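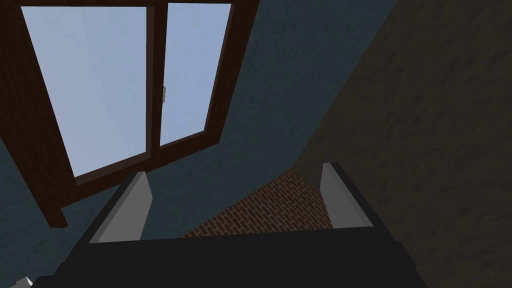
What is in the Flenora word list?

Spelling variants of household words, collected from old letters and recipe cards in the town of Grirkness. Each row has the word as written, the modern spelling, and the decade.

Files

words.csv is the main table. notes.txt covers the 15 entries we could not date.

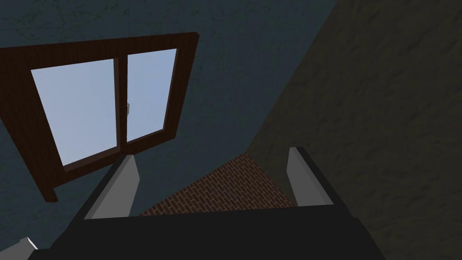 Image: Shamim Ghauri / Nendura

Known problems

Two writers used the same initials, and their rows are merged. Rows marked 7 in the source column came from a damaged notebook and need checking.

Contact

Send corrections to Ketill Bergmann. Updates go out in January.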